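Can a Robot Do Your Chores Yet?

You probably have a job at home. Maybe you set the table, feed the cat, or put your socks in the drawer. Lots of kids ask the same thing: why can't a robot do it?

The short answer is that robots can do a few chores, some of the time, if somebody sets things up for them. The long answer is below.

Machines that already help

A dishwasher is a machine that does a chore. So is a washing machine. Most people don't call them robots, because they stay in one spot and do the same steps every time. You put the dishes in, you push a button, and water sprays around inside a closed box. The dishwasher doesn't know whether it is washing a cup or a spoon. It would spray a potato if you put one in.

Robot vacuums are a little different. They move through a room and sense when something is in the way. They still need help. A sock or a charging cord on the floor can stop one completely.

Now think about what the dishwasher can't do. It can't pick up the dirty plates from the table. It can't take the clean ones out and put them in the cupboard. Those are the parts that you and your family do, and they are the hard parts for a machine.

Why is picking up a plate hard?

Try this. Put a plastic plate flat on a table and pick it up with only your thumb and one finger. Keep them stiff, like two sticks.

It's tricky. A plate lying flat doesn't have much to hold on to. The edge is close to the table. If you push too hard from the side, the plate slides away. If you don't squeeze enough, it slips out.

Your whole hand makes this easy. You have five fingers, and your skin feels when something begins to slip. You squeeze harder before you even think about it. Many robots have only two fingers, and the fingers don't bend. The two fingers together are called a gripper. Some grippers have rough pads on the inside, which help the way the rubber on your sneakers helps on a gym floor.

Seeing is hard too

People look at a plate and know what it is. A robot has cameras, and a camera only gives it lots of colored dots. A computer program has to work out which dots are plate and which dots are table. Then it has to work out how far away the plate is and which way it is tilted.

Shiny plates make trouble, because they reflect the lights. Clear glasses are worse. Even a shadow can fool a program that hasn't seen many shadows.

Some robots have a camera close to the gripper, so they can see what the fingers are about to touch. Another camera can be higher up, to look over the whole table. The program has to put the two views together.

A practice chore: plates in a rack

Putting plates in a rack is a good chore for a robot to practice. The plates are all about the same shape. The rack stays still. And it is easy to tell when a plate is in the right place, because it stands up by itself.

The job has several steps. The robot has to find a plate, get hold of the rim, lift it, turn it so it stands on its edge, and lower it between two pegs. Then it has to let go without knocking anything over.

Two arms can share the work. One arm might hold a plate while the other reaches for the next one. That can save time, but the arms have to stay out of each other's way.

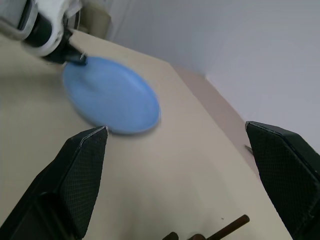
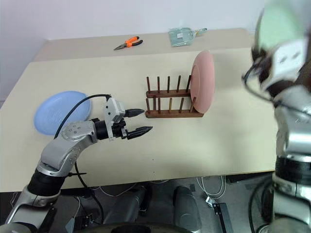

Elango Bhat wrote to us after reading the first version of this page: "My daughter is six, and she can fill a dish rack faster than any robot I have seen. She also breaks things. I would like you to tell children that slow is all right. I don't mind if a machine needs ten minutes for the plates, as long as I can go and read a book while it works."

That is a fair point. A chore robot doesn't have to be fast. It does have to be careful, and it has to finish without calling you back every minute. If you have to stand next to it and fix its mistakes, you might as well do the plates yourself.

How does a robot learn a chore?

There are two main ways.

The first way is to write down every move. Go left this far, go down this far, close the gripper. This works very well in a factory where each part arrives in exactly the same place. It doesn't work well in a kitchen. If you leave a plate a little to the side, the robot closes its gripper on air.

The second way is to show it. A person steers the arms through the chore, and the computer saves what the cameras saw and how the arms moved. Then the person does it again with the plate in a new place. After many turns, a learning program looks for the pattern. It tries to make the right move even when things are not exactly where they were before.

You learned to tie your shoes in a way that is a bit like this. Someone showed you, and you tried, and the loops fell apart, and you tried again. But you didn't need to be shown hundreds of times. Robots often do.

Let's count some tries

Here is a number story about a made-up robot named Ilska. Ilska's teachers want her to put plates in a rack. They show her the chore 2000 times.

Then comes the test. Ilska tries to put away 524 plates, one after another. She gets 485 of them into the rack. How many did she miss?

524 take away 485 is 39. So Ilska missed 39 plates.

Is that good? She got most of them right, and for a robot that would be a nice score. But think about your own kitchen. Suppose your family uses 6 plates at dinner. With a score like Ilska's, you could expect a plate to go wrong every two or three dinners. If your plates are plastic, you pick it up and wash it again. If they are china, you get the broom.

This is why people who build robots care so much about the last few mistakes. Getting a chore right once is a start. Getting it right every evening is much harder.

What about in a store or a workshop?

Robots do better in places where things stay the same. A warehouse can paint lines on the floor, keep the lights on all day, and put every box on the correct shelf. Some warehouses have robots that carry shelves or move bins from place to place.

Other jobs there are still done mostly by people. Folding a sweater that a shopper has left in a heap is one. A sweater doesn't keep its shape. Every time you pick it up, it hangs differently, so the robot has to look again and make a new plan. Packing a bag of groceries is another. The bread has to go on top, and the eggs need a gentle grip, and the cans don't.

Which chores are easy and which are hard?

Easier for a robot:
Vacuuming a flat floor with nothing on it
Mowing a lawn with a clear edge
Moving boxes that are all the same size

Harder for a robot:
Putting plates in a rack
Sorting forks, knives, and spoons
Wiping up a spill

Very hard for a robot:
Cleaning up a bedroom
Making a bed with a cat on it
Finding the other sock

Cleaning up a bedroom is very hard because there are so many different things in it. The robot would have to know that a drawing on the floor is something you want to keep and that a candy wrapper is trash. Sometimes even your parents get that wrong.

So, can they do it yet?

A robot can do some chores in a place where people have set out the things it needs. It may be slow, and it may drop something. No robot today can walk into any home and do all the housework there. People are working on it, and robots are better at picking things up than they were when your parents were in school. It may be a long time before one can clean your room.

Words to know

Gripper: the part of a robot that holds things. Many have two fingers.

Rim: the raised edge that goes around a plate.

Sensor: a part that notices something, such as light or a bump. A camera is one kind of sensor.

Program: the instructions a computer follows.

Try it at home

Ask a grown-up for two wooden spoons and a few plastic plates. Hold one spoon in each hand and use them as a gripper. Try to lift a plate and stand it in the dish rack. Keep a tally of how many you get in and how many you drop.

Next, close one eye and do it again. Did your score change? Then ask a friend to give you directions while you keep both eyes shut. Your friend can only say left, right, up, down, open, and close. Trade places when you've finished all the plates.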